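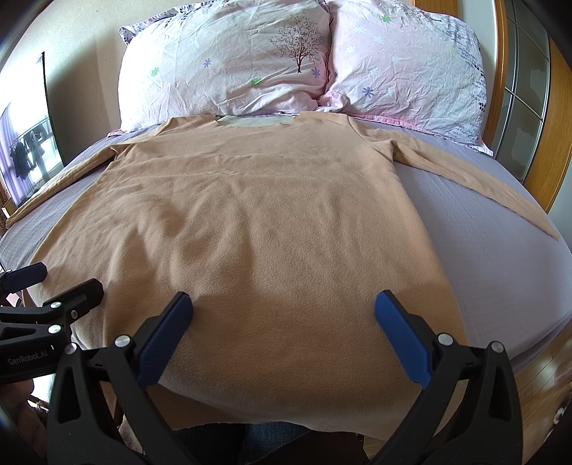

## 3. Folding a Fleece on the Bed

Of all the chores people ask us about when they set up a Bumomon at home, folding comes up first, and it's usually asked with a good deal of hope. So before we get to the steps, a plain word on where things stand. The Bumomon can fold a fleece top that has been laid out for it on a made bed. It can't yet dig the same top out of a basket, turn a sleeve right side out, or decide whose drawer it belongs in. We would love to tell you otherwise, and maybe in a later edition of this guide we will, but for now you and the machine are sharing the job.

A fleece is a kind place to start. It's thick, it stays more or less where you put it, and it doesn't slide off the bed the way a silky blouse will. Please do your first week of folding with fleece only (we know the shirts are piling up!) and move on to Section 4 when you feel comfortable.

### What you'll need

- One long-sleeved fleece top, in a color that stands out from your bedspread. Tan on a lavender-gray cover is a good pairing.
- A made bed with the cover pulled reasonably smooth. Pillows may stay at the head.
- The soft fingertip pads, part 879, fitted to both hands.
- 40 minutes for the first try, including the practice run. It gets quicker.

### Laying out the garment

1. Spread the top flat with the neckline toward the pillows and the hem toward you.
2. Pull the sleeves out and away from the body, one to each side. They don't need to be perfectly straight. A fold or bunch at the underarm is all right, and so are ordinary wrinkles across the front.
3. Check the hem. On a large top it may hang over the near edge of the bed, and the machine will usually cope, but if you have room, slide the whole thing up toward the pillows a little.
4. Step back to the foot of the bed and press **Look**. The screen draws an outline over the garment. If the outline has swallowed a pillow, move the pillow or pick a plainer pillowcase, then press **Look** again.

> **Note:** Busy prints still confuse it now and then. In our Metuscombe test home, flowered pillowcases were taken for part of the laundry more often than we care to admit.

### Running the fold

5. Choose **Fleece**, then **Bed**, and then **Slow**. Leave it on Slow for at least the first 3 garments, even if the pace drives you up the wall.
6. Press **Start** and keep your own hands off the cover. The arms bring each sleeve in over the body, then bring the hem up toward the neckline.
7. The machine stops after each fold and waits. If you like what you see, press **Next**. If you don't, press **Back**, straighten the fleece yourself, and press **Look** before you go on.
8. When the last fold is done, the bundle should be thick and more or less rectangular, with soft corners. Don't expect the knife-edge creases of a store shelf. Fleece won't hold them for a person either.

> **Caution:** Keep fingers, pets, and small children away from the hands while the green light is on. The pads are soft, but the linkages behind them can pinch.

> **Caution:** Empty the pockets first. Keys and coins will scratch the pads and may stop the arm halfway through a fold.

### Where to leave the bundle

The default resting place is up against the pillows, which leaves the rest of the bed clear for the next garment. You can change it under **Settings > Resting Place**, and we've heard from plenty of people with strong feelings on the matter — the foot of the bed has its supporters.

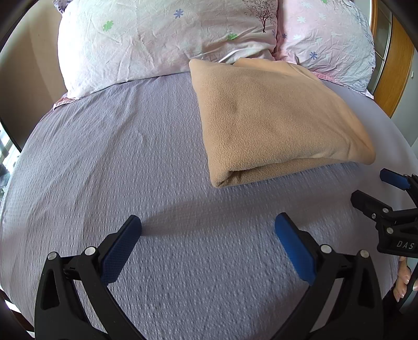
One owner in Eltbridge wrote to us in September that she could have folded the whole basket by hand while the machine was thinking over its second sleeve, and asked whether we really call that doing the chore. She added that she keeps using it all the same, "mainly on evenings when my wrists are bad," and that she wished the guide would say up front how much laying out is left to the person.

Her letter is the reason for the first paragraph of this section. On speed she is quite right, and a practiced pair of hands will beat the Bumomon for some time to come. Where it helps is with people who find the bending and gripping tiresome, and who don't mind a slow helper.

### If something goes wrong

- **A sleeve slips loose during the fold.** Press **Back** once. Lay the sleeve out again yourself and repeat from step 4.
- **The hands grab the bedspread along with the fleece.** Waffle and other bumpy weaves are the usual culprits. Lower **Grip Depth** by one notch.
- **The outline flickers.** Draw the curtain if bright daylight is coming in beside the bed, or switch on a lamp if the room is dim.
- **The pads feel slick.** Wipe them with a barely damp cloth and let them dry. Replace them after 2000 folds; the counter is under **Settings > Care**.

Replacement pads are sold singly or in pairs through Ankrah. Please have your part number handy when you order, and go on to Section 4 for cotton shirts.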